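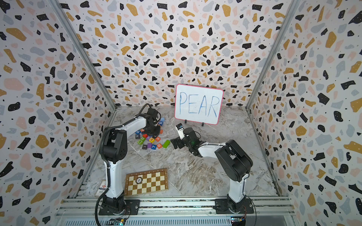 The little board with today's word, and the pile of blocks waiting in front of it

Spelling with alphabet blocks -- how do you stop it turning into a hunt?

Posted by Flakalura, 28/01/2019

Hello everyone, I've been reading this site for ages and have finally made an account, so please be gentle! I've got a set of those chunky coloured blocks with a white letter or number on each one, and a small whiteboard with a pink edge that stands up on two little black feet. I write a short word on the board in blue marker (PEAR, in the photo), tip the blocks out in front of it and the idea is that the word gets copied underneath.

It's a lovely idea and the first word usually goes well. By the third, though, most of the time is spent turning blocks over looking for one letter, and the numbers get in the way something awful. Do you put all the blocks out or only the ones you need? And does it matter that the letters are all different colours? I did wonder about painting them but it seems a shame. I should also say that the surface has a marble pattern and the walls behind are that speckly terrazzo paper, so it's all quite busy to look at.

Zamitov

Welcome! We went through just the same thing with our spelling table, and what made the difference for us was cutting the pile right down. For a word like PEAR I'd put out those four letters and perhaps three or four others, and leave the rest in a tub with a lid. Once that's easy, add a few more. The numbers live in their own bag here and only come out for sums.

Please don't paint them! The mixed colours are quite useful once you stop worrying about them, as you can say "try a yellow one" when somebody is properly stuck. I would stay with capitals on the board too, if your blocks are capitals, so the shapes match.

As for the busy background, a plain tea towel or a sheet of sugar paper under the blocks works wonders. Ours is dark grey and cost next to nothing, and it has the added bonus that blocks don't clatter when they're dropped -- my poor ears were very grateful. Leave a clear strip at the front of the board for the finished word.

Laizer

just buy a bigger set. mine has 100 in a tub and you never run out of E's

Bosden

I'd go gently with a bigger set, I'm afraid. I inherited one with 300 pieces and it was far too many to tip out at once, although having spare vowels is handy, I'll give you that. Do check your doubles before you choose the words. I once wrote APPLE up in big letters and then found I had a single P to my name!

One more thing that helped us was drawing a short line under each letter on the board, and then the same number of lines on a strip of paper below, so there's a place for every block to go. Pears, plums and figs kept us going for most of April. If your marker starts to leave a ghost of the old word behind, a drop of washing-up liquid on a damp cloth brings it up nicely.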